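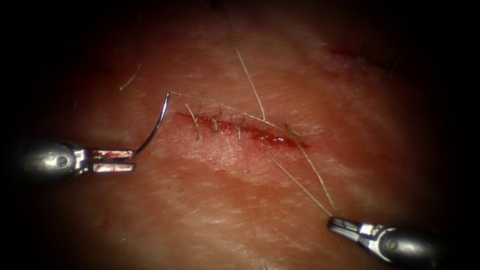
Suturing exercise on a skin pad, with three stitches tied and the right side of the incision still open.

About the Rekton Instrument Care Unit

The Rekton Instrument Care Unit maintains the surgical robot used for training at the Maltley School of Surgical Technology. The unit was founded in February by Nelly Ticona and occupies 2 rooms on the ground floor of the Grajales Building.

Our work centers on one machine. Before each suturing session, our staff inspect the needle driver and the grasper, move each wrist through its full range, and check the pivot pins and small screws for looseness. Jaws must close flat and hold a curved needle without letting it turn. An instrument that fails any of these checks is tagged and sent to the repair bench.

After a session, the instruments are rinsed, brushed at the jaws and wrist, dried, and lubricated. Stains left at the jaw tips are removed before the instrument is stored. Each use is entered in the service log, and our own rules call for a full bench inspection after 200 entries. Cable tension is measured at that time and worn cables are replaced.

Giuliana Cuadros directs bench repairs. Hòa Võ is responsible for arm alignment and for the camera view, including focus and light level. Krisztina Katona keeps the service log and trains students in the daily checks. Each student completes this training before operating the arms.

The unit currently maintains 177 instruments, including those on loan to the Jolov teaching site. Requests for repair should be made in writing to Marleny Villanueva, Office of Technical Services, and should state the instrument number and the fault observed. Instruments must be cleaned before they are handed in.

Page last reviewed December 16, 2019.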